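February 13, 2018

Back from Vorkness after 8 in the evening, feet sore. I want to get this down before I lose it, because Marites Evangelista asked me over supper whether a machine could do the tablecloths yet and I gave her a poor answer.

The short answer is no. The long answer took up most of my day.

I have been reading the Prilis report on and off since December. It is mostly about folding. They like towels, because a towel is a rectangle and stays one if you pick it up by two corners. A tablecloth is also a rectangle, but it is bigger than the reach of most arms, and once it is on a table you can't see all of it from anywhere. The report gives it half a page. They say a cloth hanging over an edge is harder than a cloth lying flat, and then they go on to something else. I would have liked more on that.

At home I put a cloth on the table without looking. I flap it, let the air get under it, and pull whichever side comes up short. Tonight I tried to do it slowly and say each step out loud, and I could not. I don't know when I decide to stop pulling. Marites says she goes by the pattern, and if the checks run straight along the edge she leaves it alone. That seems like something a machine could be told. A plain white cloth would be harder for it, I suppose, and easier for me.

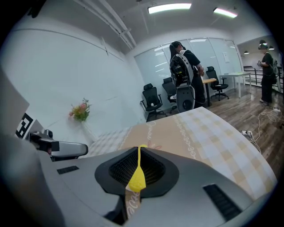

Samo thinks the hand is the trouble. His view is that two fingers will do for nearly everything in a house if the fingers are soft and the thing doing the thinking knows where they are. I think the thinking is the trouble and the fingers are fine. We went back and forth on it through lunch and neither of us moved. He did grant me the vase. To change a cloth you have to take the flowers off first, put them somewhere they won't get knocked, and put them back after. Nobody writes "move the flowers" on the list of chores. A person just does it.

I granted him the shop floor. At Alemayehu they have had a machine moving cartons for three years and it does not get bored or hurt its back. The cartons are all one size and come down the same belt. Part 3718 goes in the same bin every time - and if it doesn't, a light comes on and a man walks over. That is a real job, and the machine does it. But the man is still there, and when I asked what he does all day, he said he picks up what it drops and peels off torn labels.

So for the house, what I would believe today is carrying things on a flat floor, and vacuuming if you pick up your cords first. Folding small towels, slowly. Wiping a table that has been cleared. Clearing the table, no. Making a bed, no. I wouldn't let one near the good glasses.

Marites wanted a number of years. I wouldn't give her one. She said 2, to annoy Samo, who had said longer, and then she got up and did the dishes while we were still arguing.

I need to send the Prilis report back and copy out the page on hanging cloth first. Also call Samo about the train, and buy dish soap.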